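4.2 Gas planning and the return to the exit point
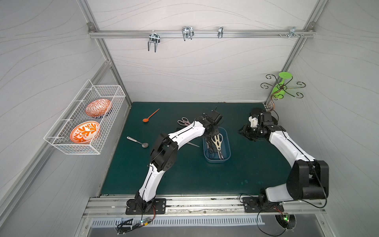

Mahmoud Lahlou

Shares 123 | Comments 13

The preceding section dealt with equipment configuration. This section examines how recreational divers plan their gas for a dive from a fixed entry point, and how closely the recorded dive follows the plan. The data set consists of 3,737 logged dives, submitted through the Raner logbook by divers who entered the water at the Karbridge jetty or at the shore site to its south. Both sites have a sloping bottom of sand and broken rock, and at both the diver is expected to leave the water where he or she went in.

Each record holds a depth and time profile, the starting and finishing cylinder pressure, the cylinder volume, and the turn pressure the diver wrote down before entry. The turn pressure is the reading at which the diver intends to start back. Records without a stated turn pressure were left out before the count above was made. Water temperature was taken from the diver's computer where available and was otherwise left blank.

Surface gas consumption was calculated from the pressure drop, the cylinder volume and the mean depth of the dive. The calculation treats the gas as ideal, and the error this introduces is small at the pressures used in recreational cylinders. A larger error comes from the gauge itself. Analogue gauges are read to the nearest division, and divers tend to record a tidy number when the needle sits between two marks. Finishing pressures in the data set cluster accordingly, and no attempt was made to smooth them.

The return point for each dive was estimated from the depth profile. On a sloping bottom the deepest part of the dive usually marks the far end of the route, and the first sustained reduction in depth after that point was taken as the turn. This method fails on dives where the diver follows a contour out and back at constant depth. Such dives were identified by eye and are treated separately in Section 5.

Two planning rules were in common use. Under the first, the diver turns when a third of the starting gas has been used, keeps a third for the return and holds the remainder in reserve. Under the second, a fixed reserve is set aside, and the diver turns when half of what is left has been used. The second rule allows a longer outward leg for any normal fill, and it was the more common choice among divers using single cylinders.

Divers who had stated a turn pressure tended to turn late. The delay was greater when the outward leg was made with the current, a condition in which the return also requires more effort and more gas. The logs do not show why. Comments entered by the divers mention photography, a buddy who had not yet reached the turn pressure, and simple inattention to the gauge. In pairs, the diver with the higher consumption should set the turn for both — a point made in most training material but recorded as an agreed plan in few of the logs.

Consumption on the return leg was higher than on the outward leg for most divers. Some of this can be put down to cooling, as exposure suits compress and lose insulation at depth. Swimming into a current accounts for a further part. A plan that assigns equal gas to both legs therefore begins with an error, and the reserve absorbs it. Where the reserve is also expected to cover an out-of-gas buddy, the margin left is thinner than the diver may suppose.

Several limits apply. The logs are self-reported, and divers who keep careful logs may also be careful planners. Night dives are too few for separate treatment. Both sites are shallow enough that decompression obligations played no role, so the findings should not be carried over to deeper work without further measurement. Data entry for the southern shore site closed in January, and later records are held for the comparison in Section 6.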